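The House on Scanlon Street

The House on Scanlon Street is a stage play in two acts. It tells the story of a family of piano tuners who must decide if they will sell the workshop where three generations have worked. The play was first produced by the Vedico Theater in Grimville, and it is the best known work in the repertory of that company. It is written for five actors and has one set.

Plot

The first act takes place on the morning after the funeral of the father. His elder daughter, Edith, has kept the workshop open during his illness. Her brother Martin comes back from the city of Fallau with a written offer from a buyer. The offer is good, but it must be answered by the evening. While they argue, their aunt looks through the order books and finds that the father has repaired many instruments without payment. Martin sees in this the cause of all the family's debts. Edith sees in it the only thing her father was proud of.

The second act begins in the late afternoon of the same day. A former apprentice arrives to collect a piano which he says was promised to him. From his talk with Edith it becomes clear that the father had already agreed to sell the house, and that he told this to the apprentice and to no one in the family. The buyer appears only in the last scene and speaks very little. The play ends before the paper is signed, and the text does not say what Edith will do. 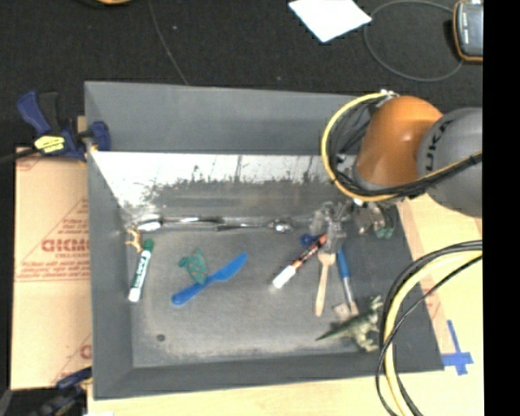

Dorothea Lindqvist
Contributing editor, theater and drama

Staging

The stage directions ask for a real upright piano with its front panel taken off, so that the audience can see the hammers. In the first act Edith tunes one octave of it while she speaks. The actress must therefore learn this work, at least in a simple form. In some later productions the sound came from a recording, but the Vedico Theater has always used a live instrument.

The original production was given in a former grain store with 132 seats. The audience sat on two sides of the stage. It ran for 16 performances in April and came back in the next season with the same cast. For the tour to Fallau the set was made smaller, and the staircase on which the aunt sits through most of the first act was replaced by a bench. The actors did not like this change, and the staircase was later restored.

The running time is around 2 hours, with one intermission. A shorter version without intermission also exists. It leaves out the scene between Martin and the apprentice, and for this reason it is seldom chosen.

Reception

The first reviews in Grimville praised the dialogue of the two sisters-in-law, Martin's wife and the absent mother, whose letters are read aloud. Several critics found the second act slower than the first. There was also discussion about the ending. Some reviewers wrote that the author had avoided a decision, while others considered the open ending the strongest part of the evening.

The play is often performed by amateur groups, for it has a small cast and needs few costumes. The role of the aunt is much liked by older actresses.

Last updated 4/25/25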